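The Reading Room at Iltcombe

A story in three parts
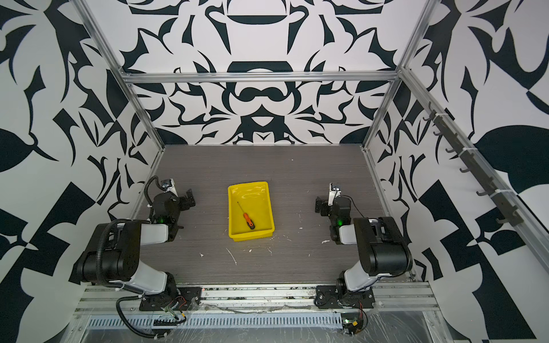 1. The List

Segundo Arango had worked at the Iltcombe library for six years when they gave him the map collection. It came with a key, a desk by the radiator and a list of 246 items that his predecessor had typed and then corrected in green ink.

He started at the top. By August he had reached the W's and found that one map was missing. Wirnau, the list said, hand-colored, one sheet, folded. Next to it in green was a single word: Siregar.

2. The Card

Siregar was a borrower. Her card was still in the old drawer, under the ones for people who had died or moved. She had taken out 79 things in her life, nearly all of them about rivers. The map had never been stamped. Maps did not leave the building.

Segundo wrote to the address on the card. He kept the letter short and left out the word "overdue." Three weeks went by. He finished the W's and the one Y, and then he went back and checked the drawers again in case the sheet had slipped behind something. He found a bus ticket and a pressed leaf.

The head librarian, Mrs. Solano, told him to mark it lost.

"Give me until the end of the month," he said.

"It's a map of a town that was flooded for a reservoir," she said. "Who's going to ask for it?"

He said he didn't know.

3. The Map

The woman who came in was younger than he expected. She had his letter in her coat pocket and a flat parcel under her arm.

"My grandmother's," she said. "She's in a home now. She told me to say she was sorry, and then she told me to say she wasn't."

They opened it on the long table. The colors were good. Somebody had drawn a small cross in pencil on a street behind the church, and beside it was the number 3.

"That was the house," the woman said.

Segundo got out the form for damaged items. There was a line for marks made by readers, and the usual thing was to note them and send the sheet off for cleaning. He read the line twice. Then he wrote the date of return and left the rest blank.

"Would she like a copy?" he asked.

"She'd like that one."

"I can't do that," he said — and then he went to see whether the big copier was free.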